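Monday, late

Spent the evening on the old Dell tower again, and I still don't believe it's worth saving. The plan, such as it is, comes from a Bivach guide that promises anybody can bring back a tired desktop in 9 steps. I counted my own steps up to the point where the side panel was off and the thing was lying flat, and I was already at 13. So much for the guide.

I will say it's a decent case to work in. Dell put blue plastic on whatever is meant to be pulled or pushed, and I like that more than I want to. The green board is a different matter. The socket is bare, lever and all, and I can't tell by looking whether every little contact in there is straight. The guide says to "inspect carefully." With what eyes?

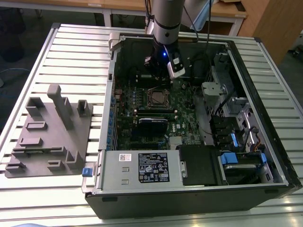

I went over the power supply label too, and it told me what those labels always tell me — that it has been approved by a lot of people and I should leave it alone. Fine. It stays in until I have a reason to distrust it, though I distrust it a little already.

Then the question of parts. Brindent wants 2,000 points on their store card before they'll give free shipping on a processor, and I have 500. Baysal is cheaper, but the listing says "tested" and doesn't say how. Tested by plugging it in? Tested by shaking it? I closed the page. Had some toast, opened it again, closed it again.

The graphics card I might keep. It has a bit of blue along the top edge and sits straight in its slot, and that's all I'm prepared to say in its favor. The fan shroud takes up a silly amount of room. I suppose it was meant to keep things quiet, but I remember this machine when it ran and quiet isn't the word.

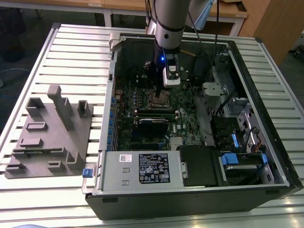 The Dell on its side, CPU socket still empty.

Read some Brovetti reviews before bed. Five stars, five stars, five stars, all in the same cheerful tone, and one person who got the wrong cooler and was furious. I believe the furious one.

Tomorrow: look up which processors the board will take, from somewhere other than that guide. Find the small screwdriver. Don't order anything after ten at night.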